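Hattar (student gripper project)

Hattar is the hand-held gripper project of the Vosetti robotics club, and I'm writing this entry because I was in the club for most of its life and the old wiki page was three lines long. It's a student project, run after school, and the idea is simple: you hold the gripper yourself, do a small job with it, and the recording goes to the team that trains the arm. Members call a recording a "take." We keep them short and we do a lot of them!

Both fingers have rough, dark padding on them, and the pads take most of the wear.

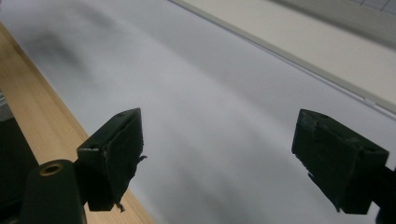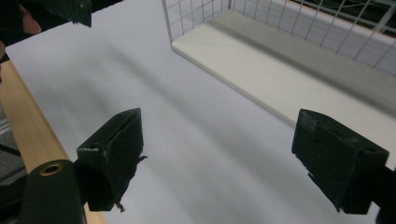 Ghassan Hamdan, reading a draft of this entry, said I should make more of the pads, and that any new member who learns to notice a frayed one has already learned half the project. He also wanted it on record that his group argued for changing both pads together, every time, and lost the vote. (Noted, Ghassan.)

The club year starts in March. Beginners get 22 practice takes that go straight in the trash, which sounds harsh, but everybody moves too fast at first – I certainly did. After that you join a table group and work toward 300 good takes on one job, usually picking something up and putting it down somewhere else. My first year we finished with 2235 across all the groups, and the next year it was 2525, mostly thanks to a very stubborn bunch of ninth graders.

Reinhold Rieger wrote the sorting script, called Skilport, which puts each take in a folder by job and table. It's clunky and the menus are in a weird order, but we still use it. An older script, Tosolo, did the same thing by file date and lost a whole afternoon of work when a laptop clock was wrong.

There's a small contest at the end of the year too. Each group picks its best job, the arm tries it, and the other groups keep score. The rules have changed so many times that I won't list them all – the current version is taped inside the cabinet door, next to the spare pads.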